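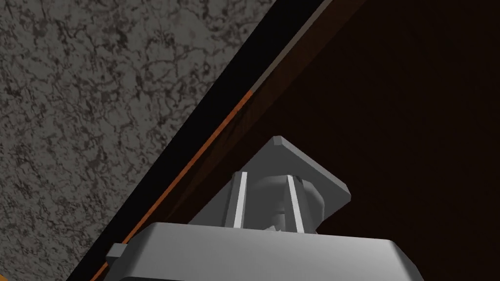
Comecei a juntar regras de boa prática para células simuladas porque me cansei de repetir as mesmas conversas por mensagem. Trabalho com braços em cozinhas virtuais, no projeto Onatska, e quase tudo o que sei sobre segurança nesse tipo de trabalho aprendi revendo renders com calma, de chávena na mão. A zona de que mais falo é a junção entre bancada e armário: pedra manchada de um lado, uma faixa preta estreita, um filete alaranjado e logo a seguir um painel castanho tão escuro que quase não se lê nada nele. A garra cinzenta fica ali mesmo em primeiro plano, com as duas lâminas verticais lado a lado, e é com este tipo de vista que eu gosto de abrir a conversa sobre folgas. Vejam a placa inclinada por trás das lâminas: o canto de cima chega perto do filete cor de laranja e não lhe toca. Perto, para mim, já é assunto!

Ora bem, seguem as regras que uso. Não são norma de ninguém, são as da casa, e mudaram muito desde a primeira versão (que era uma folha cheia de setas e que felizmente se perdeu).

Folga mínima
Na Onatska ficámos nos 10 milímetros entre qualquer parte do efetuador e uma aresta fixa. Contam todas as partes, incluindo as saliências pequenas nas pontas do corpo da garra, que são as primeiras que a gente esquece quando simplifica a geometria de colisão. Eu já as esqueci duas vezes e não tenciono chegar à terceira.

Velocidade junto às arestas
Dentro da zona de aproximação o limite é de 200 milímetros por segundo, e o limite fica escrito no ficheiro da célula, nunca na cabeça de quem está a operar. Se alguém precisar de mais, abre um pedido e pede a outra pessoa que o leia. Sei que parece burocracia para um mundo onde nada se parte, mas os hábitos passam inteirinhos para o robô a sério.

Cantos escuros
Um painel em sombra profunda engana muito. Sem puxadores nem marcas para servir de referência, a distância avalia-se mal a olho, e por isso a regra é simples: em superfícies escuras e lisas, a folga lê-se no valor numérico do simulador e aponta-se no registo. Quem aprova só pela imagem tem de repetir a verificação. (Já me zanguei por causa desta, peço desculpa a quem apanhou.)

Texturas
A pedra com veios é lindíssima e dá imenso jeito para testar perceção, mas convém correr também a mesma tarefa com uma bancada lisa. Guardamos as duas versões com o mesmo nome base e um sufixo. No Pultix, que é onde fazemos a revisão, aparecem lado a lado e poupam-nos imensas discussões.

Repetições
Cada trajetória nova corre 8 vezes antes de ser aceite, com pequenas variações na posição inicial. Se falhar uma, volta tudo ao princípio. Houve quem quisesse aceitar sete boas e uma má, e eu fui a chata que disse que não. Continuo a dizer.

Nomes e versões
Cada célula leva o nome do sítio, a versão da garra e a data da última alteração. As nossas chamam-se Castellanos e Werkwood, e confesso que a Castellanos é a minha preferida, embora a Werkwood tenha o registo mais arrumado. Mudou a geometria de um dedo? Versão nova, mesmo que seja um chanfro de nada.

Paragem
Qualquer contacto não previsto para a simulação na hora e guarda os últimos oito segundos. Nada de continuar "só para ver o que acontece". Primeiro lê-se o registo, depois logo se brinca numa cópia.

Atualizei esta página a 17 de outubro de 2026, com a regra das texturas reescrita e a da paragem um bocadinho mais curta. Em dezembro conto acrescentar a parte das gavetas, que anda atrasada porque ainda não chegámos a acordo sobre a folga nas corrediças. Se usam valores diferentes nas vossas células, escrevam-me e mandem também o tipo de garra, que sem isso não consigo comparar nada!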